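Reading time: 6 minutes

Flukia Microchip Scanner and Kennel Register Set

The Flukia set is a hand-held microchip scanner with a matching paper register, sold together for breeders, boarding kennels and breed clubs that have to check a dog's identity and write it down on the spot. The scanner reads the chip and shows the number. The register gives you somewhere to put it, with space for the pedigree name, the registration number and the result of any health test.

It is the third version of the set. The scanner case is the same as before. The display is larger, the battery cover now has a screw, and the register has been laid out again after comments from clubs that use it at shows.

What is in the box

One Flukia scanner
One wrist strap
One charging lead (no plug supplied)
One test tag on a card
One kennel register, A4, sewn binding
Two sheets of spare number labels
Printed instructions in English

Reading chips

The scanner reads the standard 15-digit chips fitted to puppies in the UK and most of Europe. It also reads the older ten-digit type, which still turns up in imported dogs and in some veterans. Encrypted chips of the very early kind will give a tone but no number. If you get the tone and a blank display, the dog should be taken to a vet with a multi-format reader.

Hold the scanner flat against the coat between the shoulder blades and press the button once. Move it slowly in an S shape towards the tail, then back up over each shoulder. Chips can travel, and in a heavy-coated dog it is worth going down the outside of both front legs as far as the elbow before deciding there is nothing to find. The scanner stays on for 30 seconds after each press.

Reading distance is up to 12 cm with a full-size chip. Expect less with the mini chips now used in toy breeds. A metal table top will shorten the distance further — put a rubber mat down, or scan the dog on the floor. Take off any collar with a large buckle first.

The last 284 readings are held in the memory, oldest overwritten first. They can be stepped through with the side button or copied to a computer using the charging lead. The file opens in any ordinary spreadsheet. Each line has the chip number, the date and the time. The scanner does not store the dog's name, so the order of reading matters if you are working through a litter. Most breeders go by collar colour and fill in the register as they go.

Scanning a litter

Scan the dam before the puppies and enter her number at the head of the page. Do each puppy twice, once before the chip is put in and once after. The first reading should show NO CHIP. The second should match the label from the chip packet. Stick one label in the register and keep the other for the puppy's paperwork.

Check every puppy again on the day it leaves. A chip can occasionally work its way out of the needle track in the first few days, and it is far easier to deal with before the new owner has driven home. Write the date of the second check in the column marked Leaving.
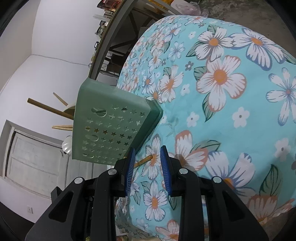

Page 38

The register

The register has one double page per litter. The left-hand side takes the sire and dam, their registration and chip numbers, the mating date and the whelping date. The right-hand side has a row for each puppy, up to twelve, with columns for sex, colour, markings, birth weight, chip number, registered name, new owner and leaving date. Larger litters run on to the next page.

At the back is a section for adult dogs. Each dog has a half page for hip and elbow scores, eye test dates and DNA results. There is a box for the laboratory's certificate number and a second box for the chip number as read on the day the sample was taken. Many breed clubs will only accept a DNA result if the dog's chip was checked by the person who took the swab, and a signature line is provided for that.

The paper takes ballpoint and pencil well. Gel pens may smudge. The cover is wipeable, with a cloth spine. Refill registers are sold singly and in packs of four.

Battery and charging

A full charge takes nearly 12 hours from flat the first time and much less after that. The battery symbol has three bars. When the last bar flashes there is enough left for a short session, but the scanner should be charged that evening. If it is going to be put away between shows, charge it fully and leave it switched off. Top it up every couple of months.

The battery can be replaced by the owner. You need a small cross-head screwdriver. Replacement batteries are sold by Vrettos, who also carry out repairs outside the guarantee period.

Cleaning

Wipe the scanner with a cloth dampened with kennel disinfectant at the normal dilution. Do not spray it directly and do not put it under a tap. The seal round the display keeps out drizzle and drool, but the charging socket is open. Clean it between litters, and between kennels if you lend it out. The wrist strap comes off and can be washed by hand.

Specification

Chip types read: 15-digit and ten-digit standard chips
Maximum reading distance: 12 cm
Memory: 284 readings
Switches off after: 30 seconds
Display: backlit, black on grey
Case colour: dark blue
Guarantee: two years, return to seller

Ordering

The set is kept in stock at our Fisunport warehouse and is normally sent the next working day. Clubs ordering three sets or more can ask for an invoice. Give the club name and a delivery address where someone will be in during the day, as the parcel has to be signed for.

The set can be returned within 38 days if the register has not been written in. A used register can't be taken back, but the scanner can be returned on its own and the price of the register will be deducted from the refund.

Owners of the second version can buy the new register separately. It fits the same carry case. The old labels are a slightly different width and will overlap the line at the right of the chip column — they still stick, but it looks untidy. Stocks of the old labels are expected to last until August.

Related items

Flukia spare battery
Kennel register refill, single
Kennel register refill, pack of four
Brerora puppy ID collars, assorted colours
Brerora whelping scales
Vrettos padded carry case
Number labels, ten sheets

Contact us | Delivery and returns | © 2026 Flukia, Fisunport | Back to top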